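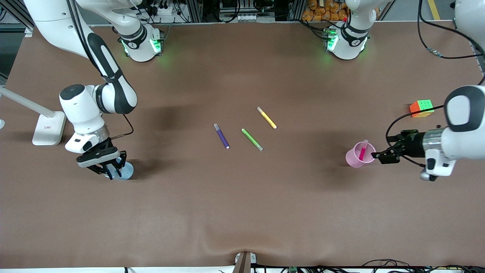

Keeping Pens and Markers Alive

I used to throw out markers by the handful every spring. Then last March I got stubborn about it and started trying things, and most of them still write!

Water-based markers that have gone faint: put a couple drops of warm water on a saucer, touch the tip to it for 2 seconds, cap it and leave it overnight on its side. Don't soak it (I did, and got very pale pink for a week).

Permanent ones need rubbing alcohol instead. Same idea, smaller amount.

Ballpoints - scribble on the sole of an old sneaker. My Ellar pens come back after 4 or 5 loops.

Storage is where I changed my mind. Double-enders go flat in a drawer, always. Regular markers I now stand in a small cup, tip down, cap pushed on till it clicks. Gel pens too, tip down. If the cup tips over, drop a few pebbles in the bottom.

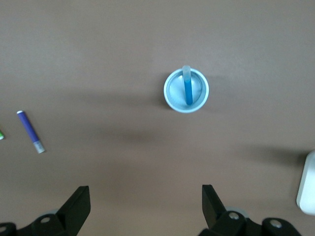
Flidska wrote in to say she keeps hers lying flat, all of them, and has a set of 18 that's still going strong after two school years. She also says to wipe inside the caps with a cotton swab, because dried ink in there stops them from sealing. Trying that tonight.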